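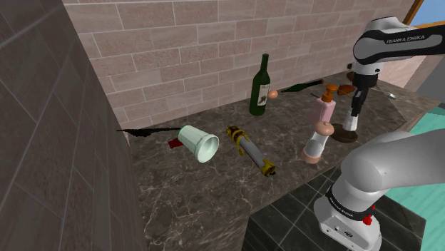
Belley Stone and Tile Sealer, 1 litre

Home | Floors | Benchtops | Sealers | Trade | Contact

We use cookies to remember your cart. By continuing you accept our cookie policy. OK

Belley is a water-based sealer for marble, limestone, travertine and unglazed tile. It soaks in below the surface and leaves the colour of the stone as it was. If you want a wet look or a gloss, choose Jorberg Enhancer instead.

Suitable for kitchen benchtops, splashbacks, vanities and indoor floors. Do not use on glazed porcelain, glass or engineered stone.

Coverage
One litre covers 8 square metres of honed marble in two coats. Open limestone and old grout will take more.

Before you start
Wash the stone with Fluluvier neutral cleaner and leave it to dry overnight. Oil marks must be drawn out with a poultice first, as sealer will lock them in. Test a hidden spot near the wall.

Applying
Shake the bottle. Wipe on a thin, even coat with a lint-free cloth or a short-nap roller. Leave for ten minutes, then buff off whatever is still sitting on top. Wait 90 minutes and repeat. Light kitchen use is fine the next morning.

Marble will still etch if lemon juice, vinegar or wine is left on it. Sealer slows stains only. Mop up spills and use a board.

Product code: 1376
Sizes: 1 litre, 5 litres
Storage: keep above freezing, lid tight
Clean-up: water while wet

The 5 litre drum is back in stock in February. The Avotiņš applicator pad is sold separately.

Comments

marbleandmess: Did our vanity and the splashback grout with one bottle. Went on easily. Slight smell the first night.

tiler_in_training: Can it go over an old solvent sealer?

Store reply: Strip the old one first or it won't soak in.

kbrook: Left it too long before buffing and got a grey haze. A second wipe with fresh sealer lifted it.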